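Open day walk-round, bedroom station – my checklist with comments

I did this one before the doors opened on Wednesday, with Severin Kuster from Skundberg reading the items out. Visitors come through in groups of seven, so I was picky!

1. Bedding – OK. Pink blanket on the left, striped pillow up at the head. Please leave the comic on the sheet, kids love it.
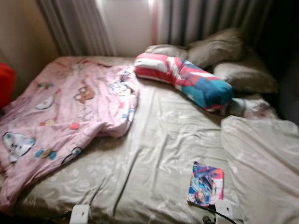

2. Cables – OK, with a note. Check for slack before every demo and log it on sheet 24.

3. Grippers – OK. Fingers clear of the quilt before power-on – I'm strict about that one.

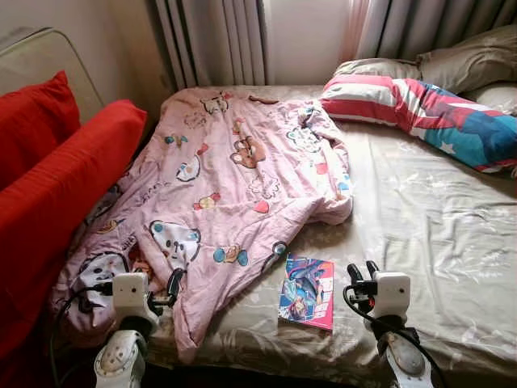
Can visitors touch the robot between demos?
Only with the power off and one of us standing right there.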